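Workshop notebook, 13 December 2021

Glue day! Or it was meant to be. The hide glue I left soaking on Friday had gone to a nice wobbly jelly, so I warmed it up and got straight on with the loose chair from the Lolholm job (the one with the back rail that clicks when you lean on it).

Got the joint apart with warm water and a bit of swearing. Somebody has been in there before us with white glue, lots of it, and it took me most of the morning to scrape it off the tenon. Yae, if you open up the other three, please check for the same before you mix anything, the hide glue won't stick over it.

First go at clamping was a mess. I was far too slow, the glue skinned over and I had to wash it all off and start again. Second time I warmed both parts with the hairdryer first and it went together like a dream. Left it in the cramps, square to within a hair.

Sanded the test offcuts too, 100 then 400. Masanobu thinks 400 is too fine before stain and I think he's right, the colour came out pale and a bit mean.

Also sorted out the desk organizer, finally.

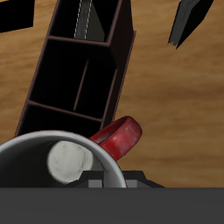
Still to do

Ask Renji if the Purnau stain has been ordered
New brush for the glue pot, the old one is shedding
Cramps off tomorrow after lunch, and no sitting on it before then, Haruto!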